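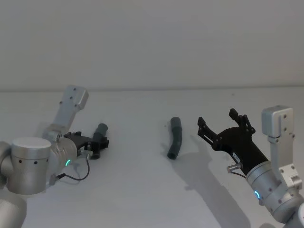
**Stuta Parish Emergency Group – Household Preparation Team**

# Making a flood plan for your home

Set aside an evening to do this. Everyone who lives in the house should be there for at least part of it, including older children. You will need a pen, a few sheets of paper, your insurance policy and a phone.

These notes were last revised in June 2019. They replace the folded leaflet that went to 1,450 addresses in the parish.

## 1. Find out how water would reach you

Homes in Stuta flood in different ways. Mill Lane and the lower end of Bastos Road get river water. The houses below the Arkis estate get run-off from the fields, which can arrive within an hour of heavy rain and often comes in from the back. A few properties near the old dairy have had water up through the floor.

Look up your postcode on the national flood risk map and then ask a neighbour who has been there longer than you. Write down which doors, air bricks and drains are lowest.

## 2. Sign up for warnings

Register for the free telephone warnings and give a mobile number as well as a landline. Cordless landline phones stop working when the power goes off. If you live on the Arkis side, you may get no river warning at all, so keep an eye on the weather forecast too.

Our own text list has 260 numbers on it. To be added, speak to Yuto Takeda at the monthly drop-in or leave a slip in the box at the Semana Hall.

## 3. Learn how to turn things off

Find the following and label each one:

- the stopcock (under the kitchen sink in most of the older houses)
- the gas valve, next to the meter
- the main switch on the fuse box
- the isolating valve on the oil tank, if you have one

Turn the stopcock off and on again while you are there. If it has seized, get it freed now. Never touch the fuse box if you are standing in water or if water has reached any sockets.

## 4. Pack a bag

Use a rucksack or holdall that one person can carry. Put in:

- torch and spare batteries
- wind-up or battery radio
- copies of insurance papers and identity documents in a sealed plastic wallet
- three days of any medicines, with the repeat prescription slip
- phone charger and a power bank
- warm clothes and waterproofs
- bottled water and food that needs no cooking
- baby or pet supplies
- some cash

Medicines that are in daily use can't sit in a bag. Tape a note to the front door that says what to pick up and where it is kept. Check the bag every December and change anything out of date.

## 5. Decide what gets moved

Walk through the ground floor and list what you would carry upstairs, in order. Put small, irreplaceable things first. Haruto Honda's family got theirs down to one sheet, and it took them forty minutes to do the whole list when they tried it out.

Heavy furniture can go up on bricks or trestles. Roll up rugs and loop curtains over the rail. If your car is parked on low ground, move it early, before the road has water on it.

## 6. Agree where to go

Pick one place nearby and one outside the parish. The Semana Hall opens as a rest centre when the group is called out, and dogs on leads are allowed in the back room. Choose somebody who lives away from here for everyone to ring, and write the number down on paper.

If a neighbour might need help getting out, ask them about it now and put what you agree in the plan.

## 7. Write it up

Keep it to one side of A4. Put one copy by the front door, one in the bag and one upstairs. Photograph it on your phone.

## Sandbags

The parish store holds a small stock and these go to properties already at risk of water coming in. Do not count on getting any. Flood boards or door barriers work better and can be fitted by one person after a bit of practice. Neville Clegg has the key to the store. Used sandbags must be treated as contaminated, so don't empty them on the garden.

## Help with your plan

Floarea Voicu and Skye MacLeish do home visits for anyone who would like to go through the steps with somebody. A visit takes an hour. Ask at the drop-in.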